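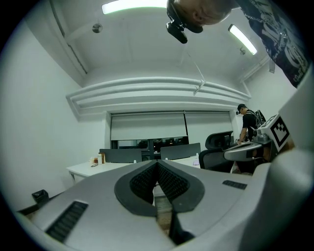 *Closely cropped hair*

**Cropped hair** is hair cut short over the whole head, usually with clippers. The term covers several styles, among them the buzz cut, the crew cut and the burr. They differ mainly in how much length is left on top.

## Cutting

Clippers are fitted with a guard, and the number of the guard sets the length. Most barbers work against the direction of growth and go over the crown last, where the hair grows in a spiral. A crop loses its shape quickly and is commonly recut every few weeks. It can be done at home – the back of the neck is the hardest part to reach alone.

## In Clokia

The style is known in the town of Clokia as a "Kulla," after Kulla Street, where Sombat Wannasri opened a barbershop with 9 chairs. The shop later moved to the Puststead district. A price list from its first May shows the crop as the cheapest cut, below a shave and trim. The local museum holds the list along with 189 other items from the shop, including hand clippers and two leather strops.

## Care

Short hair dries fast and needs little shampoo. The scalp burns easily in strong sun, and a hat or sunscreen is generally advised.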